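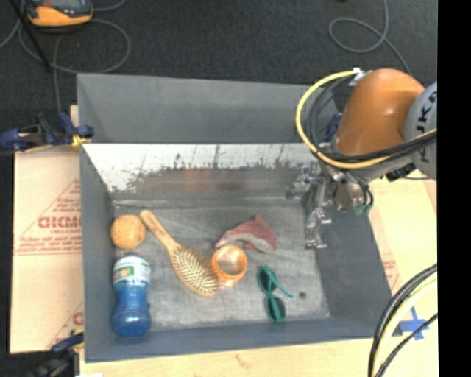

15th August. Bin cell, rules review with Manuela Piras.

Purpose: bring the written rules for the cell into line with what we do at the bench. The last version is from June and still assumes the Testa fixture.

1. Pendant. To be hung on its hook when not in hand. Leaving it on the carpet is no longer accepted. Cable coiled clear of the walkway.

2. Speed. Reduced mode for anyone reaching over the bin wall. Full speed only with the gate shut and the key out. The Kadon procedure allows a hold instead of a stop for quick resets; we do not adopt that. Stop, reach in, step out, restart.

3. Cable slack. The yellow cable and the black bundle both need a wide loop at the wrist. Check at both ends of joint travel before each session. No tie wraps on the moving part – Natalina found two last month and cut them off.

4. Bin. Clamps checked by hand at the start of each session. If the bin has shifted, re-teach the wall limits before any pick. Scuffs on the floor are acceptable. The worn patch on the metal back wall is to be noted in the log, with a limit still to be agreed.

5. Objects. Mixed sets only: something round, something thin, something with bristles, at least one bottle. Sunglasses go in with one arm open, as the Zumside list asks. Anything cracked comes out.

6. Gripper. Finger inspection every 3,000 cycles, entered under item 11 of the log.

Open: whether blue tape is good enough as a surface mark. Manuela prefers paint. Ask Natalina before reissue.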